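Section 4: Setting up a match and scoring from the boundary

Use this section once Pralia is installed on the scoring tablet and your club account is active. If you have not done that yet, go back to Section 2. The steps are the same for one-day and multi-day matches except where a note says otherwise.

4.1 Before you start

You need:
- the scoring tablet, charged
- the match sheet from the host club
- both team lists, signed by the captains
- the club PIN (ask your fixtures secretary if you don't have it)

Caution: Do not sign in to the same match on two tablets. The second sign-in takes over as the live scorer, and any balls entered on the first tablet after that point are held as a draft and must be merged by hand (see 4.6).

4.2 Create the match

1. Open Pralia and tap Matches, then New.
2. Choose the competition. Friendly matches go under Other.
3. Choose the ground. If your ground is not listed, tap Add Ground and type the name as it appears on the fixture list, for example Closanby Upper.
4. Set the format. For a multi-day match, enter the number of days and the minimum overs per day. For a one-day match, enter the overs per side.
5. Enter the scheduled start and the length of the breaks.
6. Tap Save. The match appears in the list with a gray dot until the toss is entered.

Note: The format can't be changed after the first ball. If it is wrong, delete the match and create it again.

4.3 Enter the teams

1. Open the match and tap Home Team.
2. Tap each player from the club list. Players you picked last time are at the top.
3. Mark the captain and the wicketkeeper by holding a finger on the name.
4. Add the 12th player, if there is one, under Substitutes. A substitute can be credited with a catch but can't be given a batting position.
5. Repeat for Away Team.
6. Under Team Colors, pick the shirt color for each side. The color is used for the score bar and the run graph.
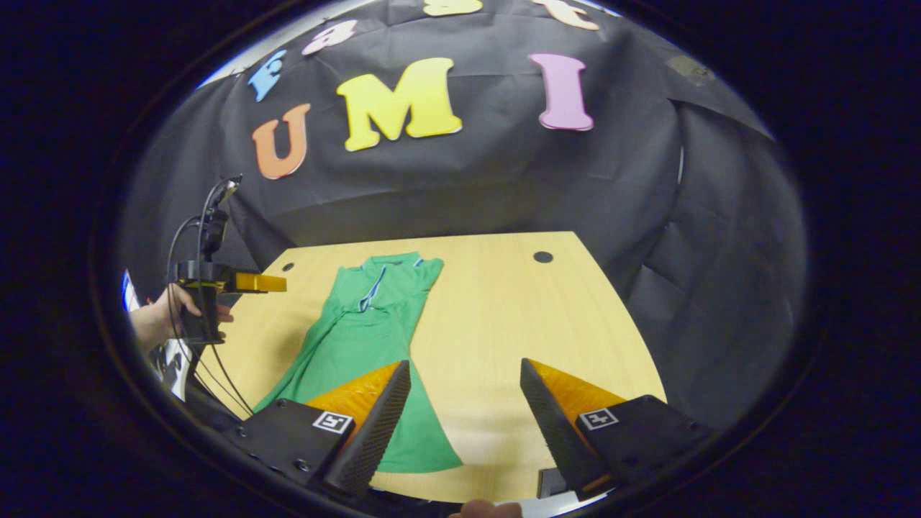

Green polo shirt with striped collar trim.

If both teams wear the same color, pick a different one for the away side. It changes only what is shown on the screen.

Players who are not on the club list can be added with New Player. Enter the full name. Two players with the same surname and initial will show the same on the scoreboard, so give one of them a short name. In the sample match that comes with the app, A. Halliday is entered as Ataahua for this purpose.

4.4 Enter the toss and opening players

1. Tap Toss and choose the winner and the decision.
2. Choose the two opening batters. The first one you tap takes strike.
3. Choose the opening bowler and the end. Name the ends under Ground Settings if you want them printed on the scorecard.
4. Wait for the umpire to call play, then tap Start. The dot beside the match turns green and the clock begins.

4.5 Score each ball

1. Tap the number of runs. Tap the dot key for no run.
2. For extras, tap Wide, No Ball, Bye or Leg Bye first, then the runs.
3. For a wicket, tap W, choose how the batter was out, then choose the fielder if asked.
4. Check the names at the top of the screen. The batter on strike is shown in bold.
5. At the end of the over, choose the next bowler.

To correct the last ball, tap Undo. To correct an earlier one, open Ball Log, find the over and tap the ball. The totals are worked out again when you save. 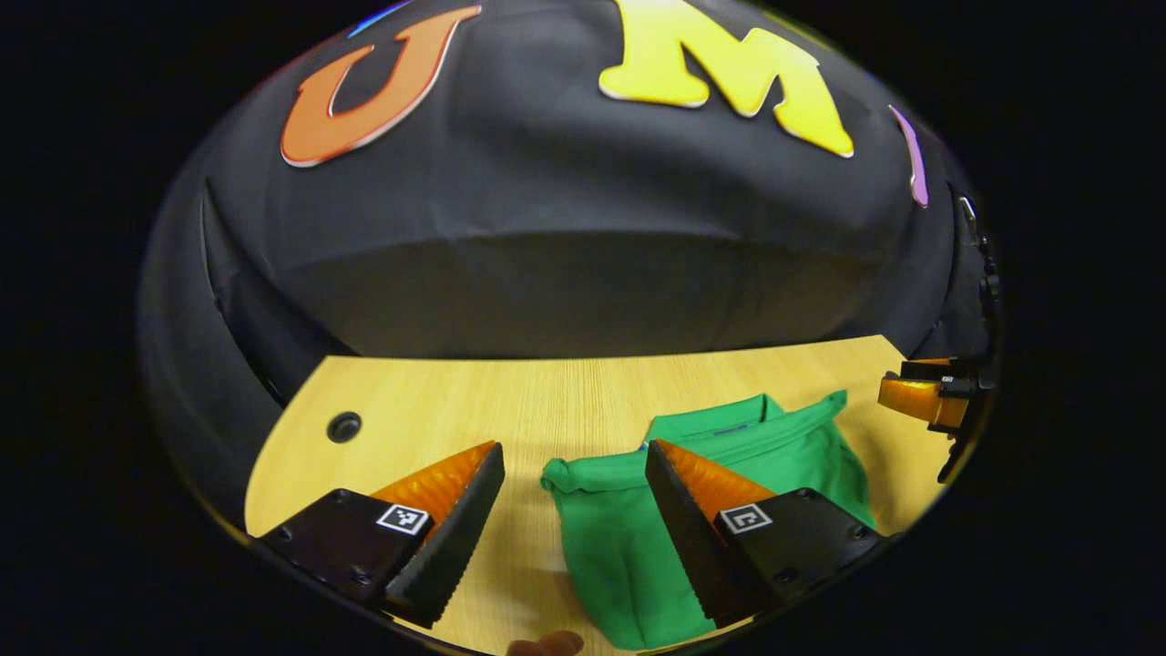
Overs with a mistake in the count need a little more care. If the umpire calls over after five balls, tap End Over and then Confirm Short. If a seventh ball is bowled, tap Extra Ball before you enter it. Both are printed on the scorecard with a small mark beside the bowler's figures.

Caution: Do not use Undo to go back past the end of an innings. Open Ball Log instead, or the closing time of the innings will be lost.

4.6 If the connection drops

Scoring carries on without a connection. Balls are stored on the tablet and sent when the signal returns. A full day's play was stored this way at Gesard, 589 balls in all, and took almost 14 minutes to send.

1. Leave the match open and keep scoring.
2. When the signal icon turns solid, wait for the Sent message.
3. If a draft is offered, tap Compare. Keep the version that agrees with the paper book.
4. Tap Merge.

4.7 Close the day or the match

1. At stumps, tap Close Play and choose Stumps. For a finished match, choose Result.
2. Agree the totals with the other scorer, then with the umpires.
3. Tap Sign Off and enter the club PIN.
4. Send the scorecard to the league. The address is filled in from your competition settings.

After sign-off the match is locked. Requests to unlock one go to Bjarke Juhl at the support desk, with the match number and the ball or innings to be changed.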